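04/02/2025

Leonie Riedl has been to another talk. She came back from Waltcombe with a sheet of paper called "Small Spaces, Clear Minds" and by the time I had my coat off it was taped to the inside of the supply closet door. Point one is that nothing should ever be more than an arm's length from where it gets used. Point two I have forgotten. I read the whole thing twice waiting for the kettle and I still couldn't tell you what a clear mind has to do with where we keep the paper towels.

So that is how the trash bags ended up on the wall. The old system was a roll on the closet shelf, and you walked to the closet. Eleven steps, maybe twelve. Leonie says people don't do the walk, they just press the trash down with a foot until the bag splits, and I have to give her that one. I have seen Jonas Moser do it in good shoes.

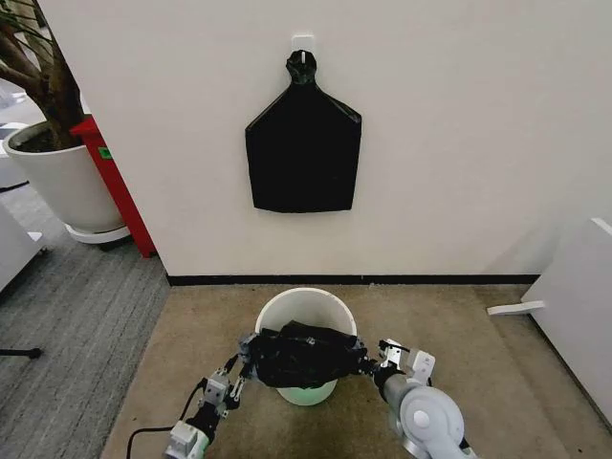

My doubts are mostly about the hook. I have lived with stick-on hooks before. I put one up in the bathroom on Flamis Street and it held a towel for one night and then took a piece of paint the size of a cracker with it. Leonie says a trash bag weighs nothing, and fine, it doesn't weigh much, but then why does the sheet of paper talk about "load"? She twisted the neck of the bag and looped it over, so now there is a big flat black thing in the middle of an otherwise bare wall, a bit like a paddle. I asked if it was going to stay the only one up there. She said it was the spare, and that you take the spare and hang a new one. Which means somebody still has to walk to the closet. I pointed this out. She said it was a different walk.

Endang Pelupessy likes it, but Endang likes anything new for a week. She wants to do the same for the dust cloths. Urs Aigner said it looked like a bat and went back to his desk.

The hooks came in a bag of 6 from Thaler and cost more than I would have guessed. There are five left in the drawer, and I know exactly what is going to happen with those. By October everything we own will be dangling.

Then there is the matter of how you put a bag in a bin, which I did not know was a matter. Mine has always gone: shake it, shove it in, fold the top over, go home. Point four on the sheet says to open the mouth wide first and bring both sides over the rim together, so the air gets out and it doesn't slide down the first time somebody throws in a banana peel. I said ours slides down because the bin is round and the bags are cut for some other shape, and no amount of technique will fix that. Leonie said try it.

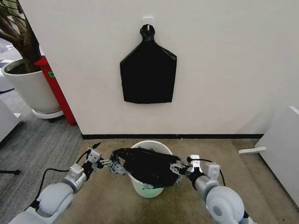 I tried it on the bin by the copier this afternoon, when the others were at lunch. It took me three goes. The bag stayed up, I will write that down to be fair, but there was next to nothing in it by the time I left -- a tea bag and the wrapper off Ionuț Onu's sandwich. Ask me again when it's full of coffee grounds. Everything stays up when it's empty.

What bothers me more is the overhang. If you fold enough over the rim that it holds, you get all that extra plastic bunched up around the outside, and it looks untidy, and the whole point of the sheet was supposed to be tidy. You could buy a smaller bag. But we have a carton of 596 of this size left over from the Estov order and I refuse to be the person who sends those back.

Told Leonie I'd give it until the end of the month. She wrote that on the sheet of paper, in pen, with my initials next to it.

Need stamps tomorrow. Also call about the boiler again, they said before noon and it was not before noon.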